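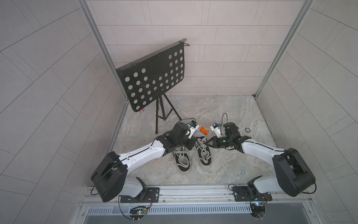 Tuesday, late. Feet up, tea going cold, and I still haven't done the till.

So the council letter came. Stall fees at Bevthorpe market go up in December, and every one of us on the covered side has been moaning about it since 7 this morning. Hae-won Jang read hers out loud in a silly voice between customers (she sells kitchen stuff two rows down) and then went very quiet when she got to the number. An extra 200 a month! I sell socks and scarves. That's a lot of socks.
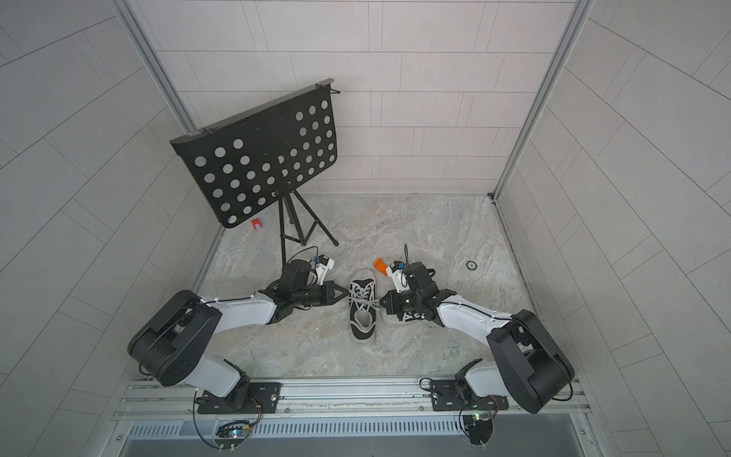 Music stand, black, with the clips.

The other talk was Nura, the new discount place by the bus station. They opened on Saturday and people say there was a line out the door. I walked past on my lunch break and their scarves are cheaper than what I pay Dastau for mine wholesale – how do you even compete with that? I didn't go in. Well, I went in for a minute.

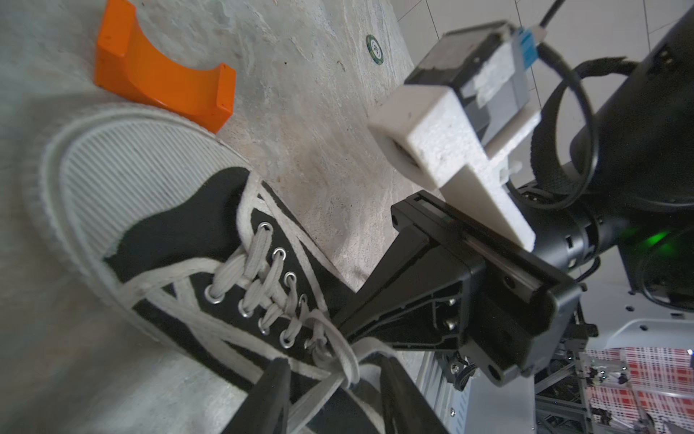
Black canvas, white laces.

Took more than 1,000 over the weekend though, so I'm not packing up yet. Hae-won wants 4 of us to go and see the market office together and ask for the rise to be spread out. I said yes before I'd thought about who'd watch my stall. Must call Dastau in the morning about the gray wool ones.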